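Home | Forums | Members | Help

Search this forum Go

Carrier Screening Results: Reduced Panel at Travico

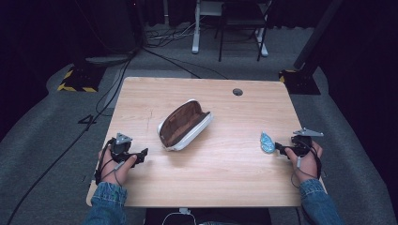
Grangate, August 31, 2024

Posted in: Testing and Results

records_desk_9
Members are advised that Travico has revised its carrier screening panel. The standard panel previously covered 200 conditions. Orders placed since July are processed on a panel of 100 conditions unless the ordering clinic requests the longer version. Reports issued before the change remain valid and will not be reissued. Members who are comparing a partner's report with their own should confirm that both were produced from the same panel.

Uvance_reader
Thank you for the notice. Could the moderators clarify whether a condition that was dropped from the panel is shown on the new report as "not tested" or is simply left off? My partner's report has no entry for one of the conditions listed on mine.

records_desk_9
It is left off. The final page of the report lists the conditions that were tested. A condition that does not appear on that page was not examined, and its absence should not be read as a negative result.

millpond
I must disagree with the tone of the original notice. It presents the change as an administrative matter. For a couple in which one person is already known to be a carrier, the second person's test is the one that counts, and a shorter panel may miss the very gene in question. The notice should have said so in its first line.

gatehouse720
With respect to millpond, a couple in that position should not be relying on a general panel of any length. A clinic can order a test for the single gene, and in most cases it will read more of that gene than a panel does. I would also question whether the longer panel served members well. Many of the removed conditions were very rare, and a negative result still left a small remaining risk that few people had explained to them.

millpond
I accept the point about single-gene testing. I do not accept that rarity is grounds for removal. Families affected by rare conditions are a large part of this forum's membership.

Stan_Valley
For the information of other members, I requested the longer version through my clinic and was told the fee would be $720, payable before the sample was sent. The clinic could not say whether a sample already held by the laboratory could be used again. I have asked for a written answer.

Uvance_reader
I have now checked the final page as suggested, and the condition is missing from my partner's list. We have requested an appointment with a genetic counselor.

records_desk_9
The pinned guidance has been amended to direct members to the list of tested conditions. Questions about individual results should be taken to a clinician or genetic counselor. Stan_Valley is invited to post the clinic's answer in this thread when it is received.

Contact the moderators | Copyright Grangate Forums | Back to top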